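Household Tips: Preparing a Home for Machine Help

Can a Machine Do the Chores Yet?

Reviewed Friday, September 13, 2019

Residents of Fallska housing regularly ask the Home Advice Office whether a machine can take over part of the weekly cleaning. The short answer is that some floor work can be handed over now, with preparation. Most other chores still need a person. The guidance on this page applies to all units and replaces the sheet issued in March.

Floors

Robot vacuums perform well on bare wood and on short carpet. Before starting a cycle, residents should lift cords, lamp cables and loose socks from the floor and fold back the fringe of any rug. Chairs may be left in place if the gap between the legs is wider than the machine. Empty the dust cup after every run and cut hair from the brush once a week with small scissors.

Robot mops remove light dust and footprints. They do not remove dried food. Treat sticky spots by hand first, using a damp cloth and a drop of dish soap, and dry the boards afterward. Standing water should never be left on a wood floor, whether it was put there by a person or a machine.

Doors and Thresholds

Doors cause more trouble than any other part of the home. A floor machine may push a door shut behind itself and remain in the bathroom until its battery is empty. Use a rubber wedge on every door along the route. Where a threshold is higher than the machine can climb, clean the rooms on separate days.

Machines with arms face a harder version of the same problem. They must judge how far a door has swung, reach past it and keep both arms clear of its edge.
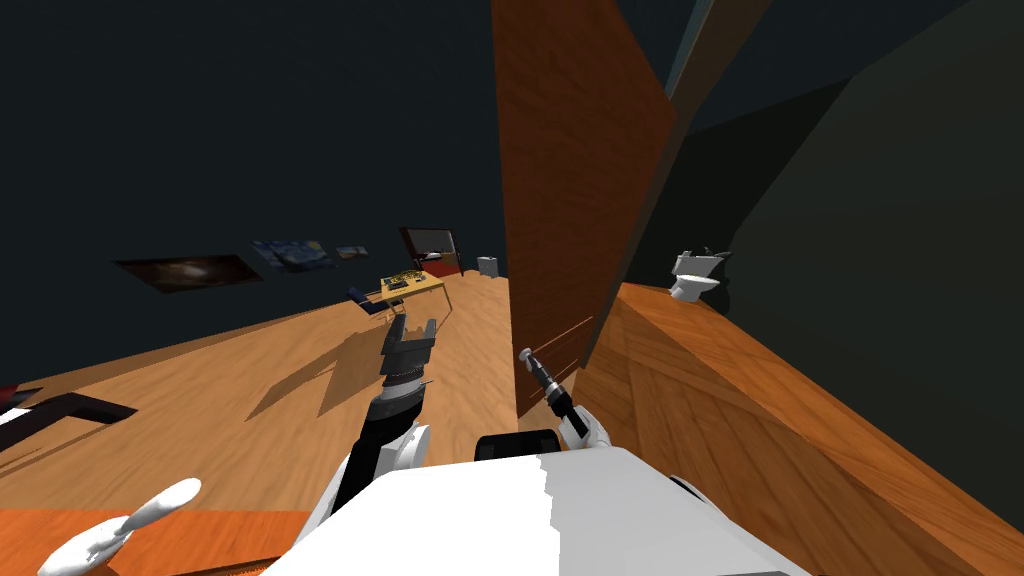

Computer simulation: a two-armed robot beside a tall wooden door panel, with a toilet in the space beyond.

Simulation is useful for this kind of work – a wrong move breaks nothing – but a good result there should not be read as a promise about a real apartment. Real doors stick, sag and swing back. Our advisor Jade Petrenko recommends asking any supplier how often the same task has been completed in an occupied home, and how often a person had to step in.

Bathrooms

No machine reviewed by this office can be relied on to clean a bathroom from start to finish. Toilets, in particular, should be cleaned by hand:

Apply cleaner under the rim and leave it for 11 minutes.
Scrub the bowl, then flush with the lid down.
Wipe the seat, hinges and base with a separate cloth.
Never mix bleach with any other cleaner.

Desks, Shelves and Small Items

Picking up small objects remains slow for machines, and deciding where each one belongs is slower still. A tray or shallow box for each kind of item helps everyone in the household today, and may help a machine later. Picture frames and screens should be dusted by hand with a dry, soft cloth. Spray the cloth if moisture is needed – never the screen.

Before Buying

Measure the narrowest doorway and the lowest piece of furniture. Ask for the price of brushes, filters and a spare battery. Confirm that the machine can be stopped with one button, and show every adult in the home where that button is.

Questions may be sent to Zachary Bélanger, Home Advice Office, Room 327. Floor machines may be borrowed for up to four days with a signed loan form.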